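Subject: Re: [ernura-growers] Coffee grounds on the beds
From: Wanda Domański
To: ernura-growers list

On March 6, 2023, Kheri Kinyua wrote:

> Hello all,
>
> I have the offer of used coffee grounds from the café in Puvatton,
> a bucketful whenever I want one. My father always put them straight
> round his roses and swore by it. Musyoka says they are too acid and
> will do harm. The leaflet in the hut says they keep slugs off.
>
> I have the long bed by the water tank (clay, badly drained at the
> far end) and I want lettuce and beetroot in it this spring. Can I
> spread the grounds on it now, or should they go in the compost? If
> compost, how much is too much? And what do people do with the paper
> filters, and with those little pods? My sister has a machine that
> takes them and she has started saving them up for me.
>
> Kheri

Hello Kheri,

I have been putting grounds on my plot for a few years and have made most of the mistakes, so I will take your questions in order.

> My father always put them straight round his roses

Roses in the ground for years will put up with a lot. A thin scatter round an established shrub does no damage that I have ever seen. Young plants are a different matter. Last year I sowed 36 small pots of Mussa lettuce. Half of them had grounds mixed into the compost, about a handful to each pot of bought mix, and the other half had none. The ones with grounds came up late and stayed small and yellowish. I planted them all out in the end and the poor ones never caught up. So please keep fresh grounds away from seed and seedlings altogether.

> Musyoka says they are too acid

Used grounds vary. Most of the acid goes into the cup, and when I tried a cheap soil test kit on mine they came out close to neutral. Another batch from the same café was a bit more acid. I would not use them to change the soil one way or the other. If you want blueberries you need proper ericaceous compost in a tub, and if your beetroot is unhappy it is more likely to be the drainage at the far end of that bed than anything you put on top.

> The leaflet in the hut says they keep slugs off

They don't on my plot. I made a ring of grounds round a row of hostas in a wet May and found slugs sitting on it the next morning. Subira Ndung'u says she had some luck under cover, where it stayed dry, but she also goes out with a torch every night, so it is hard to say which of the two did the work.

> Can I spread the grounds on it now

You can, if you keep it very thin and rake it in. The trouble with a thick layer is that it dries to a crust and then the rain runs off the top. On clay that is the last thing you want. I did this at the end of January one year, a layer about as deep as my thumb, and in April I was breaking it up with a hand fork. There was dry soil underneath after a week of rain.

If it were my bed I would leave it alone now and put leaf mould or old compost on it. Save the grounds for the heap and use what comes out of it next autumn.

> how much is too much?

I try to keep grounds to less than a fifth of the heap by volume. They count as green material even though they are brown, and this catches people out. They need dry stuff with them: torn cardboard, straw, dead stems, shredded paper. My own rule is a bucket of grounds to 2 buckets of brown, mixed in well with a fork. Left in a lump they turn into a grey mouldy cake and sit there for months.

I weighed what we produce at home one week in the winter and it was 818 grams, wet, from a household of heavy coffee drinkers. That is nothing to a heap. A café bucket is another thing, and you could easily find yourself with more than you can use. The big bays at the bottom of the site hold over 1,450 litres each when full, so if you get too much, put it in there and fork it through. Please don't tip it on top and walk off. Prasetyo Mangundap turns those bays and he has asked people before.

One more point on the café: ask them to keep the lid off the bucket and to give it to you within a few days. Grounds kept wet in a sealed tub go sour, and you will know when you open it.

> what do people do with the paper filters

Straight in. Tear them if you have the patience. White or brown makes no difference that I can see. They are gone by the summer. Worms like them, and if you have one of the Sistitz wormeries you can put the filter in with a bit of coffee still in it, but go gently — a wormery is small and can heat up.

Tea bags I would open. Many of them have some plastic in the paper and you will be picking out little ghost bags for years. I still find them from whoever had my plot before me.

> and with those little pods?

Not on the heap as they are. The ordinary kind is a plastic cup with a lid sealed on, and it will come out of the compost looking just as it went in. Each one has to be opened and emptied. I let them dry for a day on a tray first, then push a thumb or an old teaspoon through the lid and peel it back. The grounds fall out quite cleanly once they have dried a little. Inside some makes there is a paper filter stuck to the wall of the cup. It can be pulled out, but I generally leave it.

Some pods are sold as compostable. Read the small print, as it often means an industrial plant with more heat than we get here. I put a few of those in a netting bag in the middle of my heap and had them back after a full year, softer but still plainly pods. What your recycling will take for the empties depends on the council, so your sister should look that up for her own address.

For the amount of coffee you get out of them it is a slow job. If your sister is willing to empty them herself and give you a tub of grounds, take it. If she is handing you a carrier bag of whole ones, I would say thank you and ask her to stop.

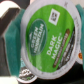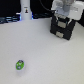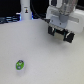
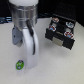
First picture: Green Mountain pod, lid side.

On the beetroot, you didn't ask, but the far end of that bed was under water for part of last winter. It might be worth digging in some grit there before you sow, or giving that end to something that doesn't mind wet feet. I have spare rhubarb crowns if you want one. They are in the old sink by my gate, help yourself.

Musyoka, if you are reading, I would like to know where the acid figure came from. If you have tested yours I am happy to be corrected.

Regards,
Wanda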